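24 May 2024
By the Drellach training desk

Speaker notes: carpet encapsulation, and what the brochures leave out

Open with the claim. Every supplier at this show says encapsulation leaves carpet "dry in 20 minutes and cleaner for longer." Ask the room who has timed it. Pause.

Our trial ran in February at the Gwynne offices. We cleaned 378 square yards of loop pile, half with the Gratent powder method, half with Flultance crystal polymer. Same crew, same vacuum, 2 passes each.

Go slowly on drying. The fastest patch took 34 minutes. Near the entrance it was well over an hour. I don't call that a scandal, but I wouldn't plan a night shift on the label.

Resoiling: the sales line says dried crystals vacuum out. Some do. We still had gray traffic lanes by the coffee station, on both halves.

Don't let anyone drag this into hot water extraction yet. Say we'll get there.

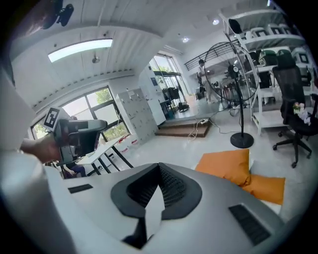 Does encapsulation replace a deep clean? It buys you time between deep cleans, and how much depends on who is vacuuming and how often.

Cost slide next. Read the labor line aloud and skip the chemical line, which is small either way. If a supplier objects, ask for their test data and the pile type they used.

Leave 2 minutes for questions, then hand out the log sheets.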